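Gadden hand-held gripper kit: a review from the person who had to pay for it

Rating: 4 out of 5

I run purchasing and scheduling for a small group that collects manipulation data for training robot arms. We bought two Gadden hand-held grippers in August to replace a pair we had built ourselves, and we have used them on most working days since then. Most of the reviews I read before ordering were written by engineers and covered tracking and finger geometry. I needed to know what the whole setup would cost to keep running, so that is mainly what I cover below.

What you get

The standard kit has the gripper, one set of soft fingers, a marker cube, a cable and a short printed guide. The cube comes separately and goes on top with four screws. There is no carrying case. The product page shows one, but it is sold as an extra and the wording is easy to miss. We skipped it and cut foam for a tool box we already had.

Software is a download. Imani Greenberg installed it on two machines on a Monday and had the first gripper recording before lunch. The second took until late afternoon because of a driver conflict that turned out to be ours.

Build and handling

The grip is comfortable for medium and large hands. Honeylyn Agbayani has small hands and has to reach for the trigger, and after an hour she feels it in her thumb. Gadden sells a shorter trigger. Order it with the kit if you know you will need it, as ours shipped separately and the postage was more than the part.

The fingers are the best thing about the product. They are soft enough to close on small parts without knocking them over, and they go back to shape when you let go. Picking up short cylinders from a flat table is the job we do most, and our old rigid fingers used to push them away about as often as they caught them.

The cable is the weak point. It is long enough for a seated operator, but a person standing and leaning across a table uses up the slack fast. Plan where it will run before you fix anything else in place. We rearranged one station twice because of this. 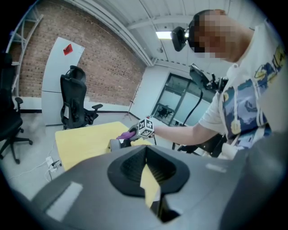

Reaching across the table with the gripper, purple finger forward and marker cube on top.

Marker cube

The cube does its job as long as the tracking camera can see a face of it. Where people get into trouble is with their own forearms, and with anything tall on the table. Zuzanna Zieliński wrote a one-page note for new operators on how to hold the wrist, and that did more for our tracking than any setting in the software. You can also buy spare cubes. Get one. The printed faces scuff if the gripper is laid down on its top, which everyone does at least once.

What to budget for

The gripper itself was a little over half of what we spent on each station. These are the items that we either left off the first plan or set too low:

Fingers. Gadden suggests a new set every 400 hours of use. We have been changing ours at 268, which is when Luuk Van Rooij started noticing a small tear at the base of one. Your number will depend on what you pick up. We handle a lot of parts with hard edges. Fingers are sold in pairs only.

Mounting. Nothing in the kit holds a fixed camera over a table. We looked at an Orkberg arm and a Trono clamp. The Orkberg is stiffer and costs more than twice as much. We bought one of each, and if I were doing it again I would buy two of the Orkberg. The Trono sags slowly, and somebody has to check it every morning.

Furniture. This sounds minor and was not. A table with a plain, light top and no gloss is easier on the cameras, and it needs enough room on both sides for a person to lean. Allow for chairs, too. Operators who stand for the task still want somewhere to sit between runs.

Power. Count outlets before delivery day. A station with a computer, a camera and a charger fills a power strip quickly.

Training time. I had put down half a day per operator. It takes closer to two days before the recordings are worth keeping, and those are paid hours. Leonora Ocampo now does the training, and I book her time against the project the same way I would book a piece of equipment.

Spares. I set aside 10 percent of the hardware price for the first year and went over it. I would use 15 percent next time.

Ordering and support

Lead time was quoted as three weeks and came in at five. The sales contact was polite about it but did not tell us until we asked. Technical support has been better. We have written to them four times and had a useful answer by the next day on three of those. The fourth, about a loose cable connector, ended with a replacement cable sent free of charge.

There is a price break at 50 units, which is no help to a group our size. If you know another lab that is buying, ask whether you can order together. Gadden would not do it for us, although our distributor later said they might have.

Compared with the alternative

We also had the Delacroix gripper on loan for around 10 days. It is lighter and the trigger is better, and the case is included. The fingers are firmer, though, and replacement pairs cost enough that over a year the Delacroix would have come out as the more expensive of the two, even with its lower starting price. For a group handling large, light objects I think it would be the right pick. For small parts I would stay with the Gadden.

Would I buy it again?

Yes – with the short trigger, a spare cube and two extra pairs of fingers on the first order. I took off one star for the cable and the late delivery. We plan to add a third station next year, and the quote request for it has already gone in.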